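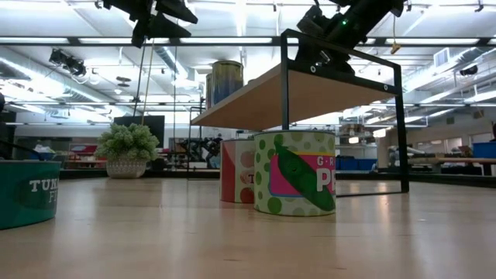 Mavitz wrote back that a can is finished with when the seam says so, whatever the date on the lid, and that we should stop sorting the shelf life samples by date first.

Apr 1, 2022

Fair point, so the order of work is changed. Seams first, then vacuum, then contents. The date code goes in the last column and is not read out until the rest is filled in.

Seam teardown, Sandon line, peas in brine. 14 cans taken from the ambient store. Body hook and cover hook measured at three points each, starting opposite the side weld. Overlap fine on all but two. Those two have a short cover hook on the same side, which looks like a worn first operation roll more than a bad end. Both kept in the drawer, marked in red on the base.

Pangaribuan ends are a touch thicker at the curl than the old stock. Do not mix them in one run on the bench seamer without resetting the chuck height. I did, and lost the morning to it.

Vacuum gauge: the rubber on the piercing tip is perished again. Readings before the tip was changed are struck through in the sheet – leave them struck through, do not delete them. New tips on order from Omis, part no. is on the inside of the cupboard door.

Drained weight: 20 mesh sieve only, tilted, two minutes by the timer. The coarse one lets skins through and the numbers come out low.

Brine pH meter drifting after the second buffer. Rinsed, left in storage solution, rechecked after lunch, still slow to settle. Use the other probe until it is sorted.

Incubator set to 37, cans on their sides, paper underneath. One was already slightly domed at one end before it went in. It springs back when pressed, so it is down as a flipper and sits on the bottom shelf by itself.

To do: ask Sandon for the roll change log. Resharpen the seam saw. 800 grit for the cross sections is nearly out, only the coarse sheets left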